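Open afternoon at the Millar building - quick writeup

Sorry this one is short on polish, I have to get the newsletter out by 4 and the agenda page still isn't done.
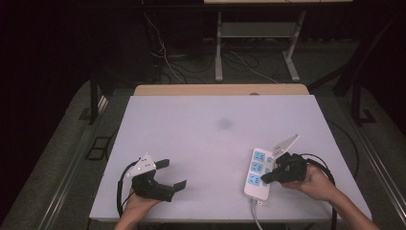
What were they teaching the robots to do? Small everyday table jobs, mostly picking something up, moving it, and setting it down where it belongs, with people doing the job first so there is something for the software to learn from.

So. Thursday, 2 pm, eleven of us through the side door at Ongart (the front one sticks, push hard if you go next time). Ekene Ajayi met us and did the tour. Good talker, doesn't rush you, lets you ask the dumb ones. Which I did.

The setup for anybody who missed it - a person holds a gripper in each hand, black fingers on the front, cable off each one, and does the chore with those in place of their own fingers. When we got to the table it was a white power strip with blue sockets. Right gripper closed on the edge of it, left one wide open. Looks like nothing. Then you try it. I had a go after the coffee break and could not get hold of the thing for love or money, you lose all feeling in your fingertips and your elbows start doing strange stuff. Dana's kid got it first try of course.

Ekene said a power strip is a nasty little object for this kind of work. The cord drags. It wants to turn when you lift one end. A block is easy, a block stays put, but anything with a cord on it has its own ideas.

Numbers, since people always ask me afterwards. They have 3520 recordings so far on the project, which is called Altodum (no idea, I asked, it was somebody's boat). 263 of those are power strips and extension cords. Bad takes get kept too, in a seperate folder, and somebody goes through them later to see what went wrong. Most of a work day is resetting the table between takes. Put it back, go again. Put it back, go again.

Questions from the group, as best I can read my own writing:

Pay - yes, the people doing the recordings are paid by the hour, and they swap off so wrists get a rest.

Jobs - long back and forth on this one. Ekene's answer was that they are a long way from a robot doing a full shift of anything. Not everyone in our bunch bought that. Fair enough, bring it up at the June meeting, there's a slot.

Noise - none to speak of. I expected a racket. You could hear the vending machine.

Can schools come - groups of up to 11, which is how we ended up with the number we did. Call ahead.

Things I would do different. Wear sneakers, there's a lot of standing. Eat before. The parking by the Gukuvstead exit fills up early and the overflow lot is a hike, over 1120 steps by my watch, and it was raining on the way back.

Second trip is being set up now. Six names on the list allready, so if you want a spot reply to this or grab me at the front desk. The carpool sheet is next to the mailboxes. If you borrowed a visitor badge and still have it - two are missing - drop it in the tray and I'll send them back together.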